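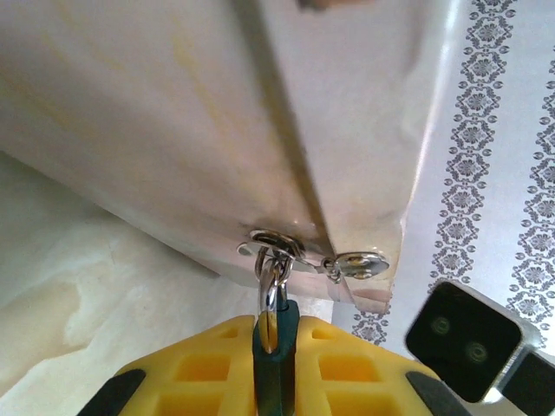
Clasp, eyelet and hanging loop, with yellowish streaks on the panel.

The clasp gets checked before any cleaning starts. I bought this piece in May at the Plarside market, in a mixed lot with some paper items, and the hardware was the main reason. The metal is shiny and the oval plate takes a highlight well, so polishing is off the list. I wipe metal parts with a dry cotton cloth and leave it at that.

The off-white material is the harder part. My notes on soft, slightly glossy surfaces are short: damp cloth first, then a drop of Kandon soap in warm water, then a second damp cloth to take the soap off. I test on an inside edge and wait 6 hours before doing anything visible. Yellowish marks may be in the material itself, in which case no amount of soap will move them. Three passes is my limit. After that the finish tends to go dull before the stain does.

The fold needs separate handling. Rubbing across a crease lifts the surface, so strokes go along it, with light pressure.

Paper is sorted by size – the subject matter makes no difference to how it should be stored. The small one with the pink and peach cover and the painted figure goes in a clear sleeve, then flat in the Furkevell box with the other illustrated pieces.
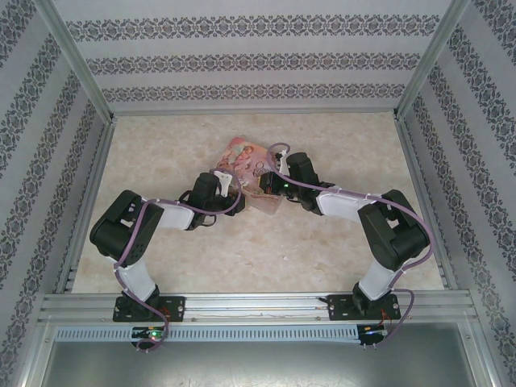 Sleeves come in packs of nine from Quách, which is an odd number, but they fit the box without bending at the corners. I put a sheet of plain white card behind anything thin. No tape, and no rubber bands. The label goes on the sleeve in pencil before the paper goes in.

Next on the list is a padded insert to keep the metal loop from pressing into the panel during storage. Felt would do, 3 mm thick.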